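Sulance Shared Kitchens – Fludorwood site
Worktop and food area safety checklist, with inspector's comments
Inspection date: Wed 22 April
Previous visit: July

1. Hand washing
Basin clear and reachable: Yes
Soap and towels: Yes
Comment: Basin was very clean. It was also very dry, at half past ten on a working morning. I have marked this as a pass, as the form asks only whether the basin is there.

2. Fridges
Temperature at or below 5°C: Yes, on the day
Log filled in: Yes
Comment: The log shows 3 degrees for 27 days running, in the same pen. I have seen a lot of fridges and never one that steady. Site to use a separate thermometer for the next month and keep both sets of readings. Passed with doubts.

3. Floors
Free of trip hazards: Partly
Comment: Mat by the back door still curls at one corner. The July report says "replaced". If so, it was replaced with one just as bad. Action: remove it by the end of the week.

4. Worktops – condition
Free of chips and open joints: Yes
Sealed within the past year: Not shown
Comment: I was told the stone tops "never need sealing" and that the supplier, Patwary, had said so. No letter or leaflet could be found. Most natural stone marks if tomato, lemon or vinegar is left to sit on it, and a worn seal lets liquid in. Until I see something in writing I am treating this as overdue. A few drops of water left on the surface for ten minutes will tell the site more than the sales talk did.

5. Worktops – clear of non-food items
Food and household goods kept apart: No
Comment: Same finding as last time. The house rule on the wall says food only, and it is a good rule. Putting it on the wall does not seem to have done much.
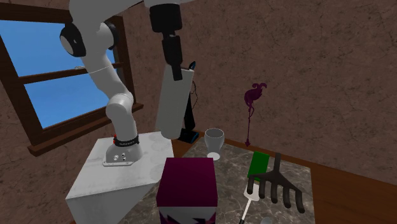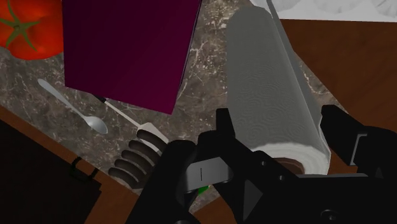

Item 5: marbled worktops with objects left out on them. Tomato and household items share the stone in the second picture.

6. Cleaning products
Stored away from food: Yes
Labelled: No
Comment: Two spray bottles under the sink with no label. One was said to be Zudby surface cleaner, the other "probably the same". Probably is no good to anyone who gets it in their eyes. Both to be emptied and thrown out. Data sheet for Zudby was in the folder, but for the floor product.

7. Knives and small tools
Stored safely: Yes
Comment: Nothing to add. Block is sound and the drawer has a working catch.

8. Fire blanket and extinguisher
In place and in date: Yes
Staff know how to use them: Doubtful
Comment: Training sheet has 12 signatures. I asked two people on shift where the blanket was and one pointed at the first aid box. A signature shows that somebody had a pen – I would like to see a short drill.

9. Waste
Bins lidded and emptied daily: Yes
Comment: Outside store tidy. Lid on the food waste bin does not close unless pushed.

Overall result: Pass, with 7 actions
Items 2, 3, 4, 5, 6, 8 and 9 to be answered in writing, with receipts where something has been bought. "Done" in the right-hand column will not be accepted for items 3 and 5.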